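招人啦：来我们的旧衣改造工作室，跟我一起干活

先说清楚，我不是专业写招聘的，想到哪儿写到哪儿，大家凑合着看。

我在老城区开了一间小工作室，叫 Prilow，做的事情一句话能讲完：收旧衣服旧床单，洗干净，拆开，再做成能用的东西。围裙、抱枕套、小孩的罩衣、帆布袋，最近还在试着做拼布被面。开到现在第三个年头了，一直是我和一位兼职的裁缝阿姨两个人撑着。今年夏天订单突然多起来（要谢谢隔壁咖啡馆把我们的围裙穿上了身，客人一个接一个地来问），再这么下去我真要睡在缝纫机底下了，所以想正经招一个人。

岗位我自己起了个名字，叫“整理兼制作助理”。听着有点唬人，其实就是从旧衣服进门到成品出门，中间的每一步你都会碰到。

上午一般是收货和分拣。寄来的包裹要拆开登记，棉的、麻的、牛仔的、说不清是什么的，各归各的筐。说不清的那一筐最考人，我会教你用手摸、看织法，实在不行剪一小条线头烧一下闻味道。口袋一定要掏！我掏出来过公交卡、干掉的口香糖、一张写着“记得买葱”的纸条，还有一枚戒指，后来寄还给人家了，对方高兴得给我们寄了一箱橘子。

然后是洗。深浅分开，新收的牛仔单独洗，带毛线的一律手洗，染色厉害的先泡盐水。洗完当天必须晾出去，后院有两排竹竿，下雨天就挪到阁楼。这部分活儿不难，就是碎，要有耐心，还得记得住哪一桶是谁家寄来的。有些客人是拿外婆的旧床单来做纪念的，弄混了可赔不起。
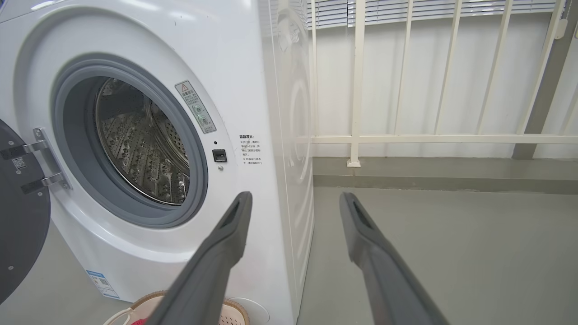 完全没有做过缝纫，可以报名吗？
可以，会钉扣子就够了，踩机器和打版我们从头教，前两个月不会让你碰客人的料子。

下午基本在案台上。拆线、熨平、按纸样裁片，熟了以后上机器。我们有两台平缝机和一台锁边机，锁边机脾气大，穿线要按颜色顺序来，墙上贴着我画的图（画得丑，但是对的）。做得顺手了，你也可以自己设计小件。我们有一个小系列叫 Hajji，全是用边角料做的，针插啊、杯垫啊、钥匙套啊，谁想出来的款式，标签上就写谁的名字，卖掉了另算提成。

再说说时间和钱，我知道大家最想看这个。

每周上班36个小时，早上九点半开门，中午有一个小时吃饭休息。我不喜欢加班，裁缝阿姨更不喜欢，她到点就关灯，你坐在里面她也关。周末偶尔有市集，去的话按天另外算钱，不想去也没关系。

试用期两个月，工资和转正以后一样，具体数字面谈，我会在第一次通电话的时候就讲明白，不绕弯子。社保照交。另外每个月有1,000元的饭补，附近吃的很多，面馆、粥铺、一家做得特别好的酱肉包子。带饭也行，有微波炉。

每年给一笔学习的钱，想去上染布课或者刺绣课都可以报。去年阿姨报了个手机摄影班，现在我们店里的产品图都是她拍的，比我拍得好太多了。

我希望你是什么样的人呢？

手脚利索，做事有头有尾，剪刀用完放回原处（拜托了，这条我很认真）。愿意跟客人说话，有些阿姨叔叔来送衣服，会坐下来讲半天这件衣服的来历，我挺爱听的，希望你也不嫌烦。对灰尘和布毛严重过敏的朋友要慎重，裁片的时候毛絮确实多，口罩戴着也还是会打喷嚏。年龄、学历不限。搬得动约20斤的布包就行，再重的我们两个人抬。

会用表格登记库存的加分，会骑三轮车的加大分！布料市场有点远，我每次骑都歪歪扭扭的。

我们这儿的条件也得老实交代：房子旧，夏天热，楼上那间没有空调，只有一台落地扇。冬天还好，熨斗一开就暖和了。厕所在院子里，单独一间，干净。店里有一只猫，橘的，白天多半睡在布堆上，怕猫的话请提前告诉我。

怎么报名：

写一封信给我，长短都行，不用套简历模板。讲讲你是谁，现在在做什么，什么时候能来上班，再附一张你亲手做过或者补过的东西的照片。补得歪的袜子也算数，我想看你怎么下针。邮件标题写“Prilow 助理”加上你的名字，邮箱在网页最底下的联系栏里，直接到店里把信塞给我也可以。

报名到11月底为止。收到的信我都会回，可能慢一点，白天手上都是线头，一般是晚上关了门才坐下来看。合适的话先通个电话，再约来店里试做半天，半天也付工钱，中午管饭。

如果你自己不找工作，但是身边有喜欢缝缝补补的朋友，麻烦把这一页转给他。旧床单也照收不误，洗没洗过都行，纯棉的最好，有破洞没关系，寄之前在包裹里放张纸条写上你的名字和电话就好。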